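The Count at Nustimetti
Posted 24 March 2020
By the author of the Jarnier stories

I got the letter in February, and I read it standing up in my coat. I had been accepted as a poll clerk for the Nustimetti district! I had applied three elections running, and I had already told my sister that if they turned me down again I would stop asking. (I would not have stopped asking.)

Nustimetti is the last district on the ferry line, past Jarnier, and it has around 2,000 people in it if you include the lighthouse road. The question on the ballot was whether Nustimetti should leave the Jarnier council and run its own affairs. People had been arguing over it since before I was born. My grandmother was for leaving. My grandfather was against, and they walked to the polls together every time and canceled each other out and then had lunch.

The polling place was the old Cliken ticket hall by the dock. I was there before the doors were unlocked, with a thermos and two sharpened pencils, and I was so happy I couldn't feel my feet. The presiding officer gave me the register for the streets from the harbor up to the school. She showed me how to lay the ruler under each name, say it out loud, and draw the line through it.

"Say it like it matters," she said. "They came out in the rain."

So I did. I said every name like I was announcing it at a ball. The man from the bait shop laughed and bowed to me. A girl who had turned eighteen that week made me wait while she fixed her hair, and then she marched into the booth and stayed in there so long that the line went out the door - and not one person complained.

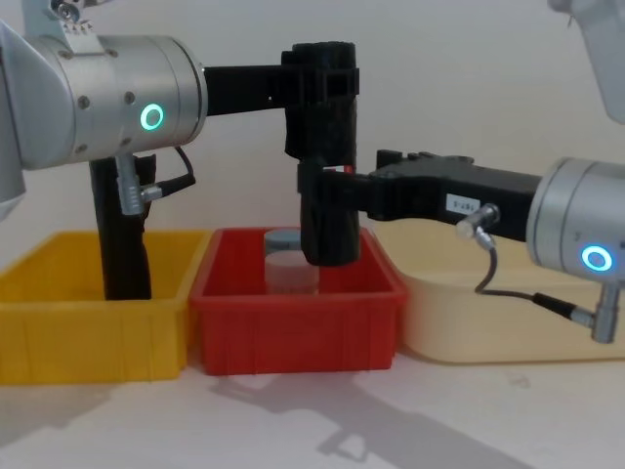

At eight we locked the doors and tipped the boxes out onto the long table. I had imagined this part for years and I still wasn't ready for the sound, all that folded paper sliding over itself. We unfolded and we sorted, and we hardly spoke. My pile was Leave. The woman across from me had Stay, and I kept looking over at hers, which was rude of me, but she kept looking at mine.

Stay was ahead by 139 when we opened the box from Tzavaras. I thought it was over. Tzavaras is all farms, and the farms have always liked Jarnier, because Jarnier fixes their road. But the papers kept coming to me, one after another, and my pile began to lean and I had to start a second one.

We counted 6 times. The presiding officer would not sign until we had the same figure twice in a row, and it was long past midnight when we did.

Leave, by 2.

I thought of my grandparents and their lunches. The presiding officer took off her glasses, wrote the number down very slowly, and turned the sheet around so that each of us could read it. Then she unlocked the door. Half the town was out there on the dock in the rain, and she handed the sheet to me.

"Go on," she said. "You've got the voice for it."

Last updated: 24 March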